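Do Star Ratings Tell Young Readers Anything?
Project report, Reading and Media module
Marlina Tambunan
Supervisor: Britta Weidemann
May 23, 2022

I started this project because I had stopped believing children's book reviews. Every blog I opened seemed to love every book. I wanted to know if that was my bad mood or a real pattern.

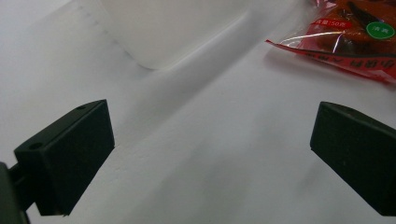
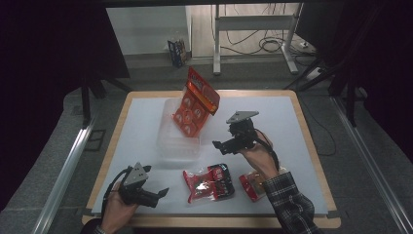 The question I settled on was narrow. If a blogger gives a novel for nine to twelve year olds four stars, does the written part of the review say anything that the same blogger's three star reviews do not? I took my reviews from Festis, a site that gathers posts from small book blogs and lets you sort them by age group. There were 2079 posts under the right heading. After throwing out giveaways, cover reveals, interviews and posts with no rating, I had 751 left, and I read 202 of them closely.

Festis says its list is "complete". I doubt it. Two blogs I have followed for years were missing, and I got no reply when I asked why.

For each review I noted the rating, whether the plot was retold, whether the reviewer named a weakness, and whether a child's opinion came into it anywhere. Britta marked a small batch separately to see if we agreed. On plot and weaknesses we mostly did. On the child's opinion we did not, as she counted "my daughter would adore this" and I refused to. I still think a guess about a daughter is not a daughter's opinion, so in the final count those are out.

Three star and four star reviews were very hard to tell apart. With the stars covered up I guessed wrong more often than I would like to admit. Both kinds spend most of their length retelling the story. Weaknesses, where they came up, were nearly always about pace ("a bit slow in the middle"), and that phrase turned up beside five stars as well.

Low ratings were rare. The friendly explanation is that people don't finish books they dislike. The less friendly one is free copies. Many blogs thank a publisher at the bottom, but plenty say nothing either way, so I can't show that free copies made any difference and I have taken that claim out of my first draft.

I would not lean on these results too heavily. One site, one age group, one tired reader. Choosing the 202 was also less random than I planned, because some blogs had closed by May and their links went nowhere. I replaced those with the next post on the list.

If I did it again I would leave the bloggers alone and ask the children.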